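Bench Robots at Home and in the Small Workshop: Budgeting Tips
Updated February 6, 2018

So you've decided to put a pair of arms on a bench. Brilliant! It is the most fun you can have in a shed, and a fair bit of it is affordable now if you plan the spend before you fall for a catalogue. These tips have piled up over a couple of builds at our Clumow workshop, and they're in the order I wish I'd had them.

Start with the job
Write down one job, in one line, before you look at a single price. "Pick up light rubbish and put it in a cup" is a good one. "Help in the kitchen" is hopeless. Once you've got the line, put the actual items on the bench and weigh the heaviest on the kitchen scales. Ours came to 323 grams with a bit of water in the mug, and that one figure crossed half the arms off our list (the cheap half, sadly, but also a couple of dear ones that were rated lower than you'd think at full stretch).

Check the rating at full stretch, by the way. Sellers love to quote it with the elbow tucked in.

The bench comes before the arms
I know, I know. The arms are the exciting part. But a wobbly bench will make a good arm look like a bad one, and you'll spend weekends tuning software when the trouble is in the legs. Our first top was 38 mm timber on an old desk frame and it was lovely until both arms swung the same way.

A metal frame right around the top is worth the money. You can bolt arms, brackets and lights to it, and shift the lot later without filling the timber with holes. Buy more corner brackets than your drawing shows. Get the T-nuts in a bag of fifty and don't argue with yourself over it.

Measure the reach of each arm on the floor with masking tape before ordering the top. You want the two circles to overlap generously in the middle, with room outside for parking things that aren't in use.

One arm or two?
Two, if you can manage it, but buy the first and live with it for a month. Plenty of jobs only need one. The second earns its keep when something has to be held still while something else goes in, and flimsy cups are the classic case, as they skate off at the slightest nudge. Keep both arms the same model so one box of spares covers the pair.

A rough split of the money
We set ourselves $2000 for everything except the arms and nearly made it. It went on the frame and top, power supplies, cameras and mounts, a second-hand computer, and cabling. Cabling is the one everybody leaves out! Every arm has leads that need slack at full reach, every camera wants its own run, and the longer ones are surprisingly dear. Buy at least one in a bright colour for wherever it crosses the floor. Keep a separate line in the budget for gripper fingers as well. They wear, they get scuffed, and you will want to try another shape by the second week. We now treat fingers the way we treat sandpaper.

Cameras
Plan for three views: one looking down at the whole top, one fixed low beside the work, and one close in at the wrist. It sounds like overkill until the afternoon you can't work out why a pick keeps missing, and the close view tells you straight away. The wrist camera can be the cheapest of the lot. Spend the difference on a decent mount for the others.

Here's the sort of tabletop work I'd budget around. It's humble stuff, clear plastic and crumpled pale green bits on a timber top, and a terrific test of what you've bought.

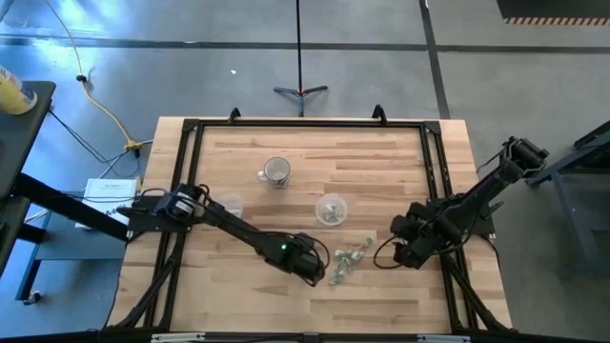
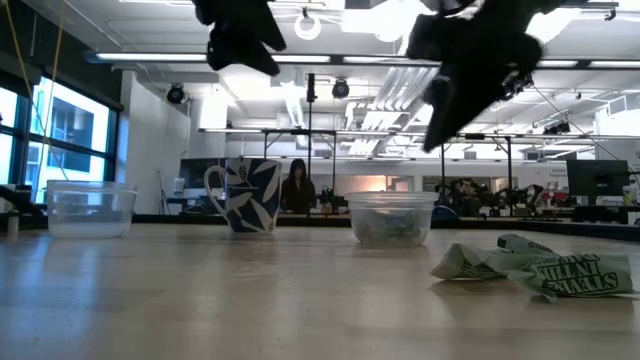
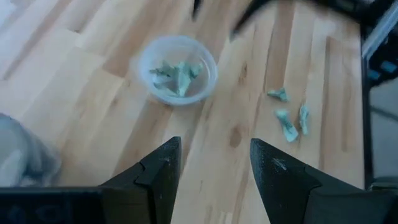

A reader at Tratby wrote in after the last version of this page to say the split was all well and good, but I'd left out lighting. "We bought the arms and the frame and three cameras, then found our clear cups vanished every time the sun came round. Two cheap blinds fixed more than a month of fiddling. Put blinds in the budget, please!" The same letter asked whether a matte top is worth paying extra for.

Fair cop on the blinds, and they're in now. On the top: yes, if you'll be handling clear plastic. A shiny finish throws the ceiling lights back at a low camera in long streaks. If your top is already glossy, don't replace it. Try moving the low camera first, then a sheet of grey felt (a few dollars from any craft shop), and only then think about sanding and refinishing.

Test objects cost next to nothing, so be generous
Raid the cupboard. You want a mug with a proper handle, clear cups in different sizes, a takeaway container and something crumpled. Paper scraps are wonderful because no two picks are alike. Keep spares of everything in a labelled tub so a cracked cup doesn't end your afternoon.

Hire before you buy
We borrowed a single arm through the Traltberg tool library last May and learned more in that fortnight than in all the reading beforehand. Ask your local makerspace. Even a supervised afternoon will tell you whether the noise bothers you, and whether the controls suit your hands.

Things to ask the seller
How long is the base lead, and can a longer one be had?
Are fingers sold separately, and in what shapes?
Is the stop switch included? (If it's extra, add it to the order. No skipping this one.)
What does a replacement motor cost, delivered?
Will the wrist take a small camera without an adaptor?

Get the answers in writing and keep them with the receipt. We keep ours in a folder called Samir, after the old name of the project, along with the tape-on-the-floor sketches and every wiring diagram.

Leave some money in the tin
Hold back a slice until the whole thing has run for a few weeks. Ours went on a wider clamp, a better chair and another bag of T-nuts — and I was thrilled with all of them. Next on the list is a shelf under the bench for the power supplies, which are still sitting on an upturned milk crate.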